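The president of the Wasenmont regional council received us on a Thursday to discuss the reform of its standing orders, adopted by 282 votes in a body of 534 members. “The previous rules ran to 795 articles,” the president said. “Few new members could find their way through them.”

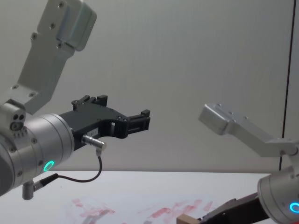
Speaking time remains the most disputed matter. Members of the Wedby group sought a longer allowance; the text keeps it at 30 minutes per group – a limit the president defends. “A debate needs bounds. I would have it as plain as a white tabletop against a gray wall, with nothing to hide behind.”

On remote voting, the president was more guarded. “The Pietrzak report recommends it for parental leave. I expect the council to take it up in December.”
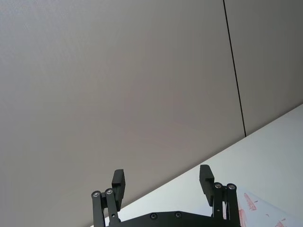 White tabletop and gray wall panels.

The Osis district has asked to be heard first.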